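Print this story | E-mail this story

Griditwood library will now lend you a hammer

GRIDITWOOD - Residents who have been meaning to hang that picture since February are running out of excuses. The Griditwood Public Library has begun lending household tool kits from the front desk, on the same card that gets you a mystery novel and with much the same hope of seeing it again.

The library has 20 kits, each packed in a black case that opens flat. They go out for two weeks and can be renewed once, unless another patron's shelf has already come off the wall.

"People kept asking us for books on fixing a door," said Lovely Dagdag, who runs the lending desk. "Then they'd ask if we had a screwdriver. We had one. It was for the copier."

The kits were paid for out of the spring book sale, with a discount from Clevia Hardware on Kawaguchi Street, whose owners apparently reason that a person with a borrowed hammer will still have to buy nails. The first 8 went out before lunch on opening day. One was back by closing time, its borrower having called a plumber.

Contents have been kept to the things most people own already but cannot find. There is a claw hammer, a tape measure, pliers, two screwdrivers and a utility knife, nearly all of it in orange and black, so that anything left behind on a dark closet floor has a fair chance of being spotted.
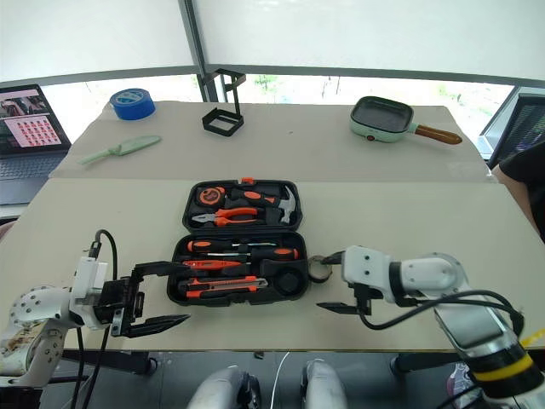

Every piece has its own place in the tray, and the desk staff will open the case and look before checking it in. A kit that comes home short is charged at the price of the missing piece, up to a limit of $30. Late fees are the same as for DVDs. Tape is not part of the loan, and borrowers are asked to bring their own.

Patrons must be 18 or older to borrow a kit with a knife in it, which at present means all of them. Younger residents may attend the Saturday-style repair table in the Fledari Room, where they can watch adults disagree over which way a screw turns.

Dagdag said power tools are under discussion but not likely this year. The library's insurer has been sent a letter on the subject and has not, so far, sounded eager.

Holds can be placed at the desk or by phone. The waiting list stood at 30 names at last check, several of them from the same apartment building.

Print this story | E-mail this story

Related items
- Book sale clears two rooms, fills one garage
- Clevia Hardware extends evening hours
- Letters: The copier, again
- Kawaguchi Street sidewalk work enters second month

Contact us | Copyright Griditwood news desk. All rights reserved. | Back to top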